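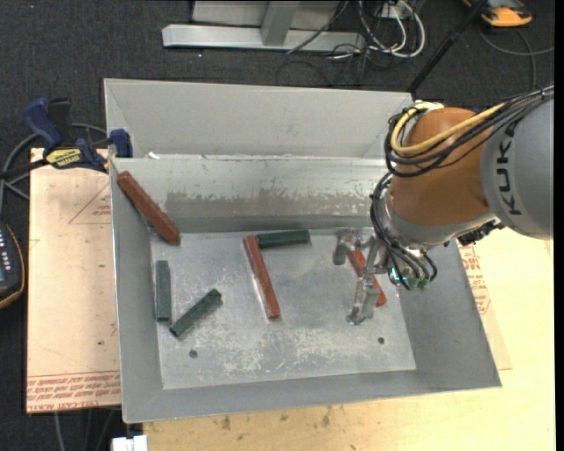 About Skoltside School

Skoltside School is an independent day school for students in grades six through twelve. It was founded by Adjoa Essien and Britta Diekmann, who had taught together for many years and wished to open a school in which languages, history and the sciences were given equal time. Ms. Essien remains Head of School.

The school opened with 29 students in rented rooms on Addo Street. It moved to its present building, the former Travine Library, four years later. The reading room on the second floor has kept its original shelves and is used for quiet study until 5:30 p.m.

Enrollment now stands at 136. Classes are small, and every student is assigned an adviser who stays with him or her through graduation. All students study a second language – French, German or Spanish – and write a long research paper in their final year.

The Upper School is led by Abenezer Jemal and the Middle School by Kwame Agbeko. Questions about admission should be sent to Nii Fiadzo, Director of Admissions. Applications for the fall term are accepted through the end of June, and families are asked to visit the school before applying. Financial aid is awarded on the basis of need; 46 students receive aid in the current year.

The school is governed by a board of nine trustees. Minutes of board meetings are kept in the main office and may be read there on request.

Page last reviewed May 27, 2019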